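Toy Sorting and Packing Assistant - casual, part time

Henel Toy Library is looking for a casual assistant to help sort, check and pack toys at our Zarkano Street rooms. The position is seven hours a week over two shifts, and runs until the end of November.

We lend 2,496 toys to local families. Everything that comes back is checked, wiped down and put away before it can be borrowed again. Most of it is small baby and toddler items, and at present there is a backlog.

What you will do

- Empty returned bags and match the contents to the borrowing card
- Sort small toys into bins by age group
- Check rings, rattles and teethers for cracks, splits or loose parts
- Wipe down tables and bins at the end of each shift
- Pack orders for pickup and label them

Sorting is done at a table, with small toys going into open bins. 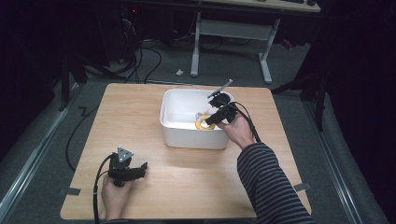
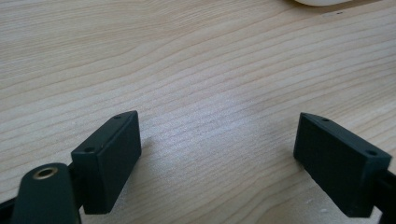
What we are looking for

You should be careful with small parts and happy doing the same job for a few hours at a time. Experience in child care, a library or a warehouse is useful but not required. You will need a current Working with Children Check, or be willing to apply for one. Some lifting is involved - full bins can be heavy.

Pay and hours

Casual rate under the relevant award, paid fortnightly. Shifts are in the morning and can be arranged around school drop-off. Parking is available behind the building on Kárason Lane.

How to apply

Send a short letter and the name of one referee to the Toy Library Coordinator, Henel Toy Library, 208 Zarkano Street. A resumé is welcome but you don't need one. Please say which mornings you can work and when you could start.

Position advertised April 2020. Applications stay open until the position is filled.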